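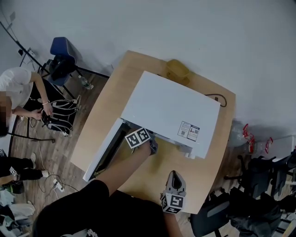 Could the grippers manage an appliance door without weeks of setup? That was the first thing a trial customer at Flernus asked us, and it's the reason I'm so chuffed to announce the Toma hand-held kit from Nollach, on sale this June!

You get 2 grippers, marker cubes and a carry bag for $1841. Hold them, do the job your usual way – doors, drawers, lids – and our software turns your movements into training for your robot arm. We've tried it on almost 44 household jobs so far. Orders open Thursday at Skarkumik, and I can't wait.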